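Setting up a matte background for a tabletop game level – quick version

Wrote this for the Grala modding page, updated Oct 22, 2026 for the new Vellero build. Assumes you have the editor open and a blank level. If not, do the install page first.

Step 1. New floor plane. Scale it to 3000 units, more than you think. Delete the default grid material. Fill with one flat color, no texture, roughness all the way up. 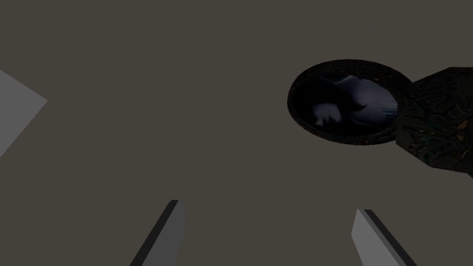 Color is where most people go wrong. Pure gray looks dead, pure brown looks like mud, so mix them and go darker than feels right. A dim gray-brown lets a pale gray shape read clean at the edge with no outline needed, and dark patterned stuff still holds up against it. Check at half size. If you squint and loose the props, lighten the floor one notch and look again.

Step 2. Lights. Kill the sun. Add 2 area lights, low, both slightly warm. Shadows off for now – you can bring them back at the end if the level needs it. Exposure stays locked or the floor will drift on you.

Step 3. Dark props. These need surface pattern or they go to a blob. I use the scale generator in Skarkley, plate size 7, narrow grooves. Glow in the grooves very low. Gold tint on the highlights only.
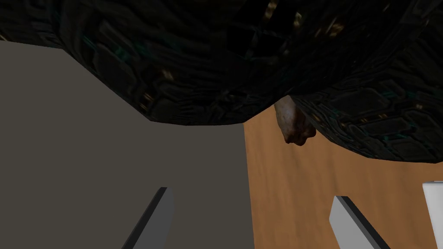 Dark hexagonal plates, faint teal in some of the grooves.

Too much glow and it looks like a Christmas tree. Halve it, then halve again.

Step 4. Bake. Takes around 1190 seconds on my old machine, yours will be quicker. Dont touch the camera while its running.

Step 5. Save as a preset, name it something you'll find later. Mine from July is still called test_final_b.

Kavanagh exporter users – tick "keep flat colors" or the floor comes out banded.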